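Stultetberg Home Brewing and Infusions Board
Forum > Cold drinks > Storage and bottles

Topic: Reusing clear plastic bottles for cold brew tea -- caps, taint, tint
Replies: 9

kettlemark
I make cold brew black tea in quantity through the summer and decant it into clear plastic drinks bottles with screw caps. Bottles are rinsed, filled, capped and kept in the fridge. Two problems. First, some of them develop a stale smell after a few fills which washing up liquid does not shift. Second, I am never sure how tight the cap should be. Too loose and it weeps when laid flat, too tight and my mother cannot open it. Before I buy a case of glass I would like to know whether either can be fixed.

sludge_and_leaf
The smell is nearly always in the cap. Look under it. If there is a soft liner, it holds tea. If it is a one-piece cap with a moulded ring, scrub the groove with an old toothbrush and soak it overnight in bicarbonate solution. The bottle itself rarely smells if it has only held tea. If it has held squash or anything with citrus oil, throw it out.

Driltow_Dan
Disagree on the last part. PET picks up tea as well, only more slowly. I keep a bottle for five fills and then it goes in the recycling. They are thin, they scratch, and you cannot get a brush round the shoulder.

sludge_and_leaf
Scratches come from brushing. Use rice and warm water, shake, rinse. No brush needed.

Driltow_Dan
Rice scratches too.

kettlemark
Picture of the type I mean, filled with this week's batch. Green screw cap, ridged on the side, clear plastic body.
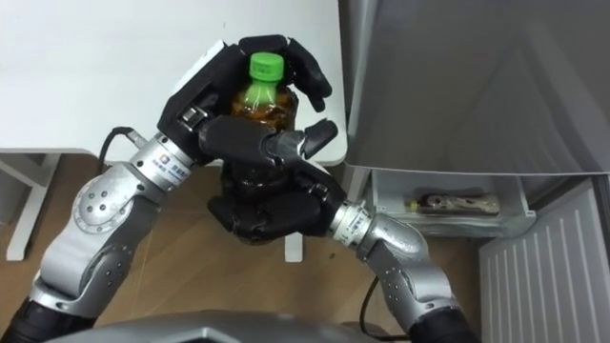 Summary so far, for anyone searching later

1. Smell: check the cap before blaming the bottle.
2. Soak caps separately from bottles, in bicarbonate, overnight.
3. Citrus: do not reuse.
4. Number of fills: disputed.

Still nothing on cap tightness.

tannin_count
On tightness. Turn until it stops, then a small nip with finger and thumb. If you need your whole palm you have gone too far and are distorting the thread. Weeping when laid flat is usually a drip on the neck finish from pouring. Wipe the neck with a dry cloth before capping and try again.

For opening, hold the bottle low down, by the base, with one hand and turn the cap with the other. Most people grab the middle. The wall flexes there, the tea comes up the neck, and you get a wet sleeve. A wide rubber band round the cap helps weak hands more than any gadget.

Colour looks right to me, by the way. Amber-brown and you can still see through the plastic well enough. What ratio?

kettlemark
5 g leaf to 500 ml, cold tap water, eight hours in the fridge, strained through muslin. I make it in a 3000 ml jug and fill from that. Has anyone tried going longer? Mine goes flat in taste after about a day and a half in the bottle -- not bitter, just dull.

Billelari_Brews
That is headspace. Fill to within a finger of the cap. Half a bottle of air will dull it quickly. I moved from 2000 ml bottles to small ones for this reason and the last glass of the batch is now as good as the first. Small bottles also mean less opening and closing.

I would not go past eight hours on a broken leaf grade. On whole leaf you can do twelve.

Driltow_Dan
Small bottles also means more caps to scrub, so you have tripled the job that caused the smell in the first place. Glass swing-tops, one rubber seal each, boil the seal, done.

Billelari_Brews
Swing-tops do not fit in my fridge door and they weigh a great deal when full. My shelf is already bowed. The tin of Tak leaf and the jug take up the rest. For something that gets carried to work in a bag I will stay with plastic.

Your point about caps is fair. I do mine in a batch: a mixing bowl, a plate on top to keep them under, rinse in the morning, dry upside down on a rack. It takes no longer for a dozen than for two.

kettlemark
Followed the above. Liner check done: mine are one-piece caps, and there was a brown line in the groove on every one of them. Soaked overnight, smell gone from all but the oldest, which has been recycled. Wiping the neck has stopped the weeping. Rubber band is on order from the kitchen drawer.

Will report on headspace after the next jug. Dan, if the smell returns by the fifth fill I will concede the point on PET and nothing else.

Driltow_Dan
Noted. Post 1497 and I have finally been half agreed with.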